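The Long Lunch of Skimgate

In Skimgate the ferry workers eat at five in the morning and call it lunch. I moved here in January, and this surprised me very much.

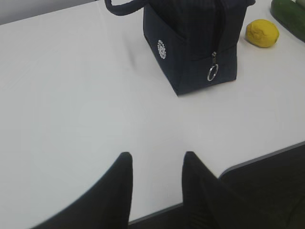 Most of them buy soup at Turnine, open since 2000.

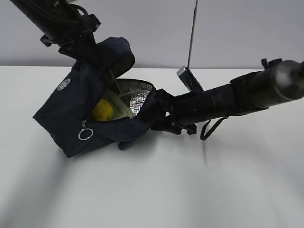 A navy lunch bag with its flap lifted.

The others carry food from home, often rice and fish.
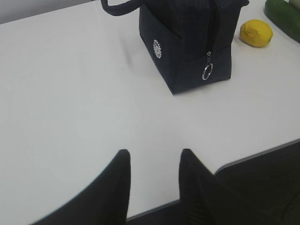

Home food is cheaper, and it keeps its own habits. A boxy black bag of fabric is enough for six hours on the water.
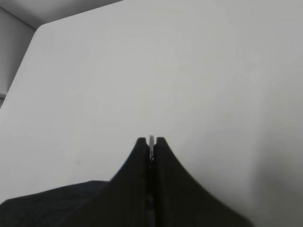
One deckhand told me that soup is better, but only in winter.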